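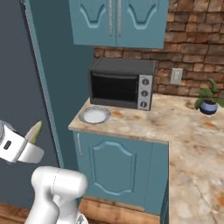

A bit of green in the kitchen

Home | Blog | Archive | Guestbook | Links

24 February 2021

I went back to the heart clinic in Daston this morning, my first visit since September, and so many of you wrote to ask how it would go that I thought I'd better sit down and tell you all at once (I'm a slow typist, as the patient ones among you know).

The drive over from Clondmont is 89 miles and it was foggy for most of them, so I got there with cold hands and a head full of worry. The nurse measured me again, and I'm still six foot three — no shrinking yet! Then came the echo, which I always dread a little because the table is made for somebody much shorter and my feet hang off the end of it. She brought me a chair to rest them on, and I could have hugged her.

The good news is that my aorta hasn't changed. Same number as last time, same pills, and I don't have to go back for another year. I cried in the parking lot and then I went and bought a very large sandwich. 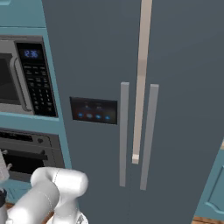 Big gray fridge, two doors

When I started this page it was for the handful of tall girls I'd met at the Dulen weekend, and now there are 137 of you on the mailing list, some just diagnosed and scared half to death. I was too. I remember reading everything I could find at three in the morning and feeling worse with every page, so please write to me if you're at that stage, even if it's only a line or two. I do answer, sooner or later.

Next time I'll get to the shoe question, I promise. I have a whole pile of letters about size thirteens.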